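Claltik two-arm cell, Ziltier hands – acceptance checklist, Ellwood bench
28/03/2024
Loan unit, decision on the full kit due in April. Comments typed as I went.

**Stops and pendants**

- [x] Red stop button on every pendant, in reach – OK
- [x] Stop pressed mid-move, both arms halt – OK, restarted clean
- [ ] Pendant screens readable from operator side – glare, retest with blinds down
- [ ] Power strips off floor-level shelf – NO. Want them up on the frame before sign off

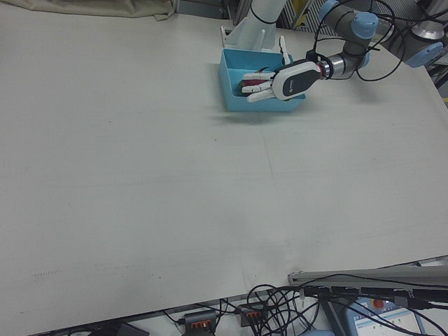
**Cabling**

- [x] Arm cables clear of wrist at full turn – ok but the loops are wide, ask Nulstead for shorter clips
- [ ] Loose cable under table – fail, needs ties and a cover. Quote was 215 for the dress kit, seems alot
- [ ] Labels both ends – only one end done

**Hand and mount**

- [x] Coupling bolts checked with torque wrench
- [x] Fingers open fully on stop reset
- [ ] Speed cap 200 mm/s with people at back bench – set on one arm only, do the other 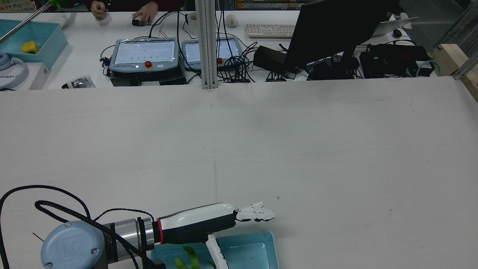

*Hand over the blue tray, pendants on the back bench.*

- [ ] Drinks off back bench – mug again. Move it
- [x] Gloves off, sleeves up before reaching in

**Grip trial, soft produce**

- [x] 8 picks with the dragon fruit, no drops, skin ok
- [ ] Fingertip clearance to table – tight on the low finger, raise the approach hieght a bit
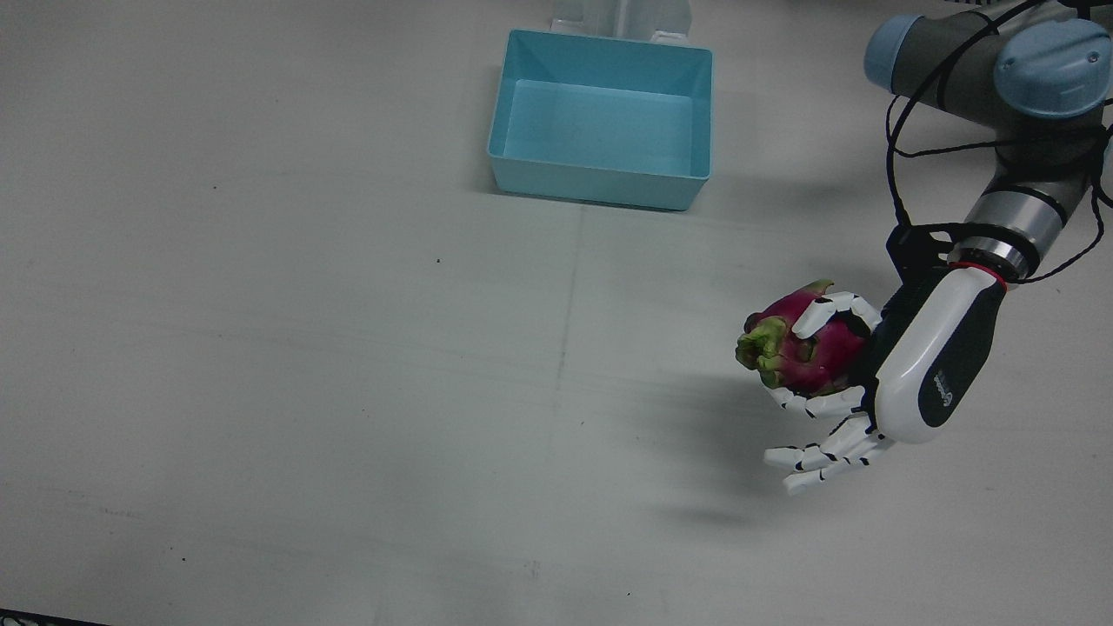 - [ ] Tip pads – supplier says almost 2,000 cycles before a swap, no log sheet came with it. Ask
- [x] Bin wiped, table wiped

Result: hold. Three fixes first – strips, cable cover, second speed cap. Then rerun stops and grip only, rest can stand.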